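The Hall at Suvano

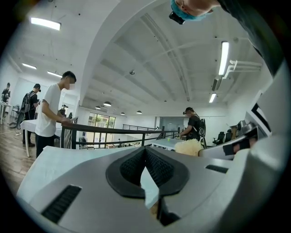
The hall with the lights on, and the blue cap.

Adebayo Wike took the job because it was indoors. He had spent the winter before on a loading bay at Briggs, and by December he wanted a roof. The hall had one of those. It was high and white and it curved over like the inside of a boat, and on his first morning he stood under it with his bag still on his shoulder until Cor Koster told him where to hang his coat.

"You'll stop looking up after a week," Cor said.

The work was sorting. Suvano bought up the stock of shops that had closed and sold on whatever could be sold on. It came in cartons, and the cartons had to be opened and everything inside put with its own kind. Gloves went with gloves. Sponges went with sponges. If a thing had no kind it went in the tray at the end, which was called Prerkness after the firm that had sent the first lot of rubbish, long before either of them worked there.

Cor had been at it for 18 years. He wore a blue cap indoors and out, and he leaned over things when he wanted to know what they were. He didn't pick them up straight away. He looked first, from above, with his head down, and then he said the name of it and it was put where it belonged.

On the fourth day Adebayo opened a carton from Clasteo with 48 written on the side in marker. The sheet said hats, child's, assorted. There were no hats in it. There was tissue paper, a lot of it, and right at the bottom there was one small beige thing, round and fluffy.

He put it down where Cor could see it.

"What's that?" he asked.

Cor leaned in. He stayed like that for some time. The lights hummed. At the far end, under the dark lamps, someone was dragging a trolley with a bad wheel.

"Sponge," said Cor.

"It's very soft for a sponge."

"Powder puff, then."

"There's nothing to hold it by."

Cor looked again. "It's off a hat," he said. "It's the bobble off a hat."

"So where's the hat?"

Cor didn't answer that. He took the sheet and read it through, both sides, and then he read the side of the carton. He felt about in the tissue paper with one hand. Then he went to the office and Adebayo heard him on the telephone asking for somebody at Clasteo, and spelling his own name twice.

He came back after the tea break.

"They say 48 hats left the shop," he said. "They've got it written down."

"Well, one bobble got here."

"I told them that."

They both looked at it. Adebayo thought of his daughter, who had a hat with a bobble at home, a red one, and who pulled at it all the way to school so that it hung by a few threads. He had said he would sew it back on. He had said so in October.

"Does it go in Prerkness?" he asked.

"It's got a kind," said Cor. "It's a hat. Part of one."

"We haven't got any hats."

"We might get some."

So it was left out. Cor wrote on the sheet, in the column for quantity received, the figure one, and beside it, in brackets, the word part. He signed it and Adebayo signed under him. They flattened the carton and opened the next, which was dishcloths, and the one after that, which was dishcloths as well.

By four it was dark outside. Adebayo had done 886 dishcloths and his fingertips were dry from the cotton. He asked Cor whether there was any thread in the building.

"What colour?"

"Red. Or anything dark would do."

Cor went down to the shelves on the long wall and came back with a card of it, dark red, with a needle stuck through. It was from a haberdasher's that had shut in the spring. There were 2,000 of those cards on the shelf, he said, and he had sorted them by colour himself, and not one had been asked for until now.

"Put it on the sheet," he said. "One card, thread. Staff purchase."

Adebayo put it on the sheet. He paid his money into the tin and put the card in his coat pocket. When he came back for his bag, Cor was leaning over the beige bobble again with his cap pushed back.

"Rabbit's tail," Cor said. "A toy rabbit. It could be that."

"Was there a rabbit on the list?"

"No."

"Then I'd leave it as a hat."

Cor thought about it. "I'll ring them in the morning," he said, and he went round to switch off the lights, starting from the far end.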